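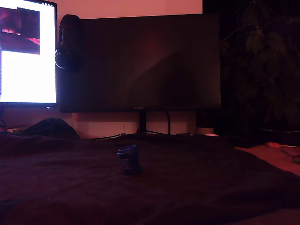
March, 21:40. Bench rules, second draft, after going through the Jetis run log with Rosimeire Vasconcelos.

- Lighting level goes in the log before the first episode. Don't change it mid-run.
- Loose tools stay out of the arm's reach.
- Cables need slack at full extension. Check by hand, power off.

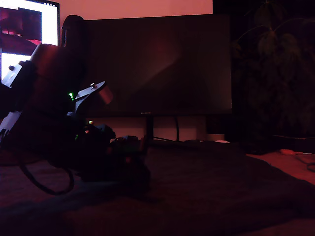

- Speed limit stays at 164 until the new stop button is fitted.
- Any bump to the base means recalibrating. Episode 229 was kept without it and will have to go.

Still to agree: who signs off a run over 1000 episodes.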